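The Long Love Affair With a Teal Tabletop

There is a color that sits somewhere between a pond in May and the inside of an old bathroom cabinet, and I have spent a good part of this year thinking about it. I blame my kitchen. We moved in with white walls, a white sink and a white counter, and by the end of the first month I was so tired of wiping coffee rings off all that brightness that I went out and bought a work surface in the greenest blue I could find.

It came from Kostetti, a small shop that sells tops by the sheet and will cut them while you wait (bring a book, the waiting is part of it). Mine cost 471 dollars with the edges finished, and I carried it home in the back of a borrowed van, talking to it the whole way like a nervous dog.

What I hadn't expected was how much a plain surface changes through the day. At 8 in the morning mine is nearly gray. By noon there are pale, milky patches where the light lands, and the corners stay deep and rich, almost the color of a wine bottle. I used to think a plain color with no pattern would be dull to live with, and now I find myself standing there with the dish towel over my shoulder, just looking at it! 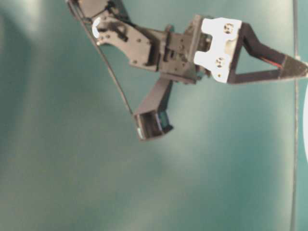
The other thing is how kind it is to whatever you set on it. White things sing. A chipped sugar bowl I had nearly given away looks like something from a gallery, and black things get a lovely crisp outline, so that even my ugly old kitchen scissors have a bit of dignity now. I put out a bowl of lemons when my sister came over and she took it for a birthday arrangement, and I let her.

If you're tempted, live with samples first. I had five of them leaning against the toaster for three weeks, from Kostetti and from Husta, whose teals run a little bluer and a little colder. Move them about. Look at them under the lamp you really use in the evening, with the oven light on and supper half made. The one I liked best in the shop turned a sad sort of mint at home, and I'm very glad I didn't trust it.

Cleaning is easy enough. Warm water, a drop of soap, a soft cloth, and then a dry cloth straight after, or you'll see every swipe when the sun comes around. Crumbs do show. Flour shows terribly, and I bake, so I've made my peace with it.

I'm now eyeing the little hallway shelf, which is still white and looks rather left out. Husta has an offcut bin by the door, and I plan to go through it with a tape measure as soon as the rain lets up.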